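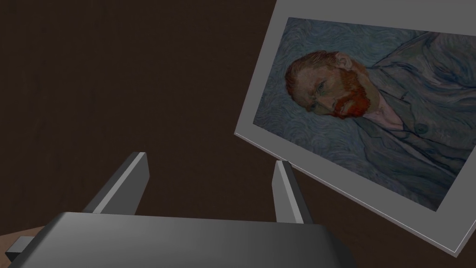 A framed portrait with blue brushwork in the background and a light-gray border.

FOR IMMEDIATE RELEASE

Plerkwood Library to Lend Framed Art Prints to Cardholders

101 prints can be borrowed for 13 weeks at no charge

PLERKWOOD, February 6, 2020 - The Plerkwood Public Library will begin lending framed art prints to its cardholders this month. The new collection holds 101 prints, all framed and fitted with hanging wire. Any adult with a library card in good standing can take prints home, hang them, and return them at the end of the loan.

The collection is kept on the lower level of the main library, in the room that used to hold bound newspapers. The newspapers have been moved to the local history room next to the map cabinets and can still be requested at the reference desk.

Each cardholder may have 2 prints out at a time. The loan period is 13 weeks. A print can be renewed once if no other borrower has a hold on it. There is no rental fee and no deposit.

"People have asked us for this for years," said Svitlana Antoniuk, head of adult services at the library. "We lend cake pans and sewing machines already. A picture for the living room wall is an easy thing to add, and a lot of our patrons rent their homes and move often. They don't want to buy something large and then have to haul it to the next apartment."

The prints were bought with money left to the library by the Hutsuliak family, which ran a hardware store on Canal Street until it closed. The gift was set aside for materials other than books. Framing was done by Gandelov Frame & Glass, a local shop, and the carrying bags were sewn by Senier Canvas, which makes boat covers and awnings at its workshop near the rail yard.

What is in the collection

Portraits, landscapes, still lifes, botanical plates, city views, old travel posters, and abstract work are all included. Most are reproductions of well-known paintings. A smaller group shows work by artists who live in the county, printed with their permission. The name of the artist, the title, and the year of the original are printed on a label on the back of each frame.

Library staff picked the prints over the course of last year. A box was kept at the front desk through September so that patrons could write down what they wanted to see. Landscapes with water were the most frequent request. Several people asked for dogs, and there are now dogs in the collection.

The prints come in three sizes. Small prints fit over a desk or in a hallway. Medium prints suit most rooms. The large prints measure 24 inches by 36 inches before framing and may not fit in the back seat of a small car. Patrons planning to borrow a large print should measure the car first. Staff can help carry a print to the parking lot but cannot tie it to a roof rack.

All of the frames are glazed with clear acrylic. Gandelov recommended it over glass for anything that will be picked up and put down often. Acrylic is lighter and does not shatter when dropped, but it scratches. It should be dusted with a soft dry cloth. Window cleaner and paper towels will damage it, and patrons are asked to keep both away from the prints.

How borrowing works

Prints hang on sliding panels and can be viewed during all open hours. Each one has a numbered card in a pocket beside it. To borrow a print, take the card to the circulation desk, where a staff member will get the print down, look it over with the borrower, and check it out. Patrons should not lift prints off the panels themselves.

The condition check takes a few minutes. Any nick or scratch already on the frame is written on a form that stays with the print, so that a borrower is not charged for damage someone else caused. The same check is made when the print comes back.

Every print goes out in a padded canvas bag with handles. The bag is part of the loan and has to come back with it. Prints must be returned to the circulation desk during open hours. They cannot be left in the book drop or at the branch on Orchard Road, which has no place to store them.

The collection is listed in the online catalog under the heading "Framed Prints," with a small picture of each item, its outside dimensions, and its weight. Holds can be placed online or by phone. A print on hold is kept at the desk for one week after the patron has been notified.

Late fees do not apply, in keeping with the policy the library adopted for books. A print that is not returned within a month of its due date will be treated as lost, and the borrower will be billed for replacement. Replacement costs are listed in the catalog record. The charge is removed if the print comes back in good condition.

Hanging the prints at home

A free hardware packet is available with each loan. It contains a picture hook rated for the weight of the print, the nails for it, and a sheet of instructions. The hooks do not need to be returned. Tenants should check with their landlord before putting nails in a wall. Adhesive strips are fine for the small prints only.

The library asks that prints not be hung in bathrooms, above stoves, over working fireplaces, or in direct sun. They should not be taken out of their frames for any reason. If a wire comes loose or a corner opens up, bring the print back and staff will arrange the repair with Gandelov. Borrowers should not attempt a repair themselves, and there is no charge for ordinary wear.

Small offices, waiting rooms, and classrooms in Plerkwood may also borrow. The loan is made on the card of one named employee, who is responsible for the print. Restaurants and bars are not eligible at this time.

"We will see what moves and what sits," Antoniuk said. "If the botanical plates never leave the building, we'll hang those in our own hallways and buy something else. I expect we will need more of the small ones. Everybody has a blank spot next to a door."

Viewing hours and a hanging workshop

An open viewing will be held on the lower level during the first week of lending. Staff will be on hand to answer questions and sign people up for library cards. Proof of address is needed for a new card. Light refreshments will be served upstairs in the meeting room; food and drink are not allowed near the panels.

Later in the month, Gandelov Frame & Glass will give a one-hour workshop on hanging pictures. It will cover finding a stud, choosing a hook, working with plaster walls, and getting two frames level with each other. The workshop is free, but space is limited and registration is required. Sign up at the reference desk or by phone. Tools will be provided.

The lower level can be reached by stairs from the main lobby or by the elevator beside the children's room. The side entrance on Canal Street is the closest door to the parking lot and is the best one to use when carrying a print.

County artists who would like their work considered can pick up a submission form at the reference desk. The library buys the right to make one framed print of each work selected and does not sell copies. Forms are reviewed twice a year.

About the Plerkwood Public Library

The Plerkwood Public Library serves residents of the city and the surrounding townships from its main building and the Orchard Road branch. In addition to books, music, and movies, it lends tools, kitchen equipment, musical instruments, and now framed prints.

Media contact

Svitlana Antoniuk
Head of Adult Services
Plerkwood Public Library

Reporters who would like to visit the collection before lending begins may arrange a time through the reference desk.

###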